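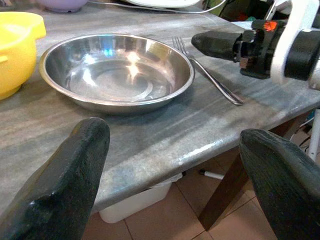 Subject: Re: [ukville-suppers] Kitchen for the March supper

Dear all,

Thank you for the answers. I quote the message from Tuesday first, so everybody has the same text.

> Can somebody tell me if we keep the soup or change to something
> cold? Last year we had 165 people and the queue was very long.
> Also I don't know if the hall at Vornier has enough plates. And
> who is bringing the bread?

I was at the hall on Tuesday evening and I can answer most of it.

1. Number of guests

We have 229 names on the list. I would like to close it now. If your neighbours still want to come, please write to me before you promise them a place.

2. Soup

My opinion is that we keep it. The lentil soup is cheap and people ask for it. The queue was slow for the reason that we had one pot and one ladle. This year I propose two serving points, one at each side of the door.
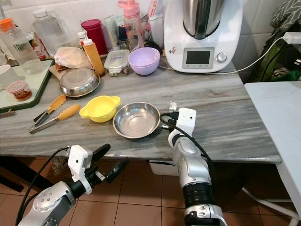
Bowls on the counter, two steel, one yellow plastic and one lavender plastic.

The large pots we must borrow. Vukon lent us theirs last time and I have written to them again, but I have no answer yet.

3. Plates, cups and cutlery

The hall has plates for everybody if we wash once between soup and dessert. Forks are enough, spoons are not. Please bring your own spoon and your own mug, and put your name under it with tape. After last year I still have six mugs at home which belong to I don't know whom. 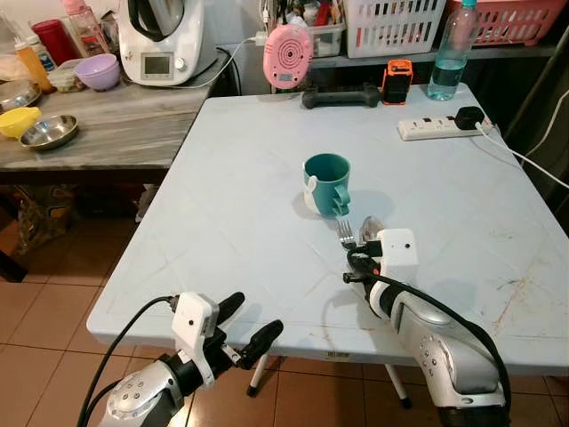 4. Bread

The Ververidis bakery can bake 16 large loaves for us. They need the order one week before and we must collect it ourselves before seven in the morning. I can pay in advance, but I have no car. Who can drive?

5. Tables

The folding tables may be used without extra cost. Please carry them and do not pull them over the floor, the hall has complained of this already.

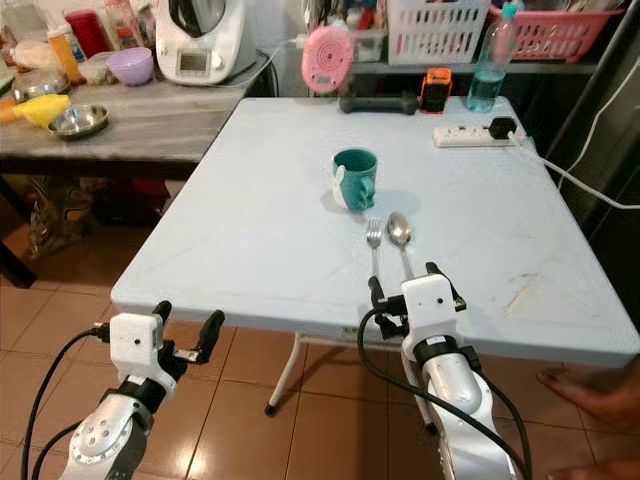 6. Still open

- a driver for the bread
- two persons for washing up, first shift
- somebody who can make a dessert without nuts

Please answer to the list and not only to me.

With kind regards,
your supper coordinator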